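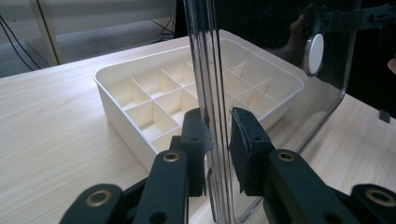

Clear lid and white compartment tray on a light wood-grain table.

From: Obaidul Wanigasekara
To: Household Employment Discussion List
Date: July 11, 2026
Subject: Re: Written agreements for live-out nannies, Nastinbridge area

Dear members,

Thank you to those who replied to the question quoted at the end of this message. The Family Placement Office at Runia has reviewed the matter, and I am writing to set out our position so that households and caregivers on this list are working from the same text.

The office holds 783 active placement files for Ikovville and Nastinbridge. Of these, 266 concern live-out nannies who care for children under school age. In 39 of those files there is no signed agreement of any kind, only an exchange of messages between the parties. We consider this unsatisfactory for both sides. Disputes over overtime, sick days and travel time are much harder to settle when the original terms were never put on paper.

With immediate effect, the office will not open a new file without a written agreement. The agreement may be short. It must state the regular hours, the hourly or weekly rate, the day on which wages are paid, the notice period, and the duties expected beyond child care. Where a household wants the nanny to cook for the family or do the family's washing, this must be written down and agreed before the first day of work. Preparing the children's own meals is treated as part of child care and need not be listed.

On the question of guaranteed hours, which took up most of the replies: the office's standard form already provides that a nanny engaged for a fixed weekly schedule is paid for that schedule when the family is away. Several households have struck out this clause. They are free to propose a different arrangement, but the clause may not be removed without a replacement. A common alternative is a lower rate for weeks when the family travels, with at least 12 days' warning given in writing. We have accepted this in the past and will continue to do so.

Shared care between two families is covered by a separate form, known as the Pathirana form after the neighborhood where it was first used. Each family signs its own copy. The two copies must show the same hours and must say which home is to be used on which days. If one family withdraws, the other family's agreement continues for the full notice period at the rate shown, and not at half of a combined rate. This last point has been misunderstood more than once.

Households with an existing file and no signed agreement have until the end of December to send one in. A reminder will be mailed to each of them. Caregivers who would like a member of staff present when terms are discussed may ask for this at no charge – please write to the office and not to the list, so that personal details remain private.

The revised forms are available at the Runia front desk and can be sent by mail on request. The older forms remain valid where both parties have signed them.

Yours sincerely,

Obaidul Wanigasekara
Family Placement Office, Runia

On the Household Employment Discussion List, a member in Nastinbridge wrote:

> Dear all,
>
> We have employed a nanny for our two children for a little over a year. She comes to our home and does not live in. We agreed everything by text message when she started and it has gone well, but we will be away for most of next month and we do not know whether she should be paid for that time. She believes so. Our neighbors, who share a nanny with another family, say it depends on the contract, and we do not have one.
>
> Is there a form we should be using, and would it apply to the weeks before it was signed? We would like to be fair to her.
>
> With thanks in advance for any guidance.

P.S. on the second question above: the form applies from the date of signature unless the parties write in an earlier date and both initial it.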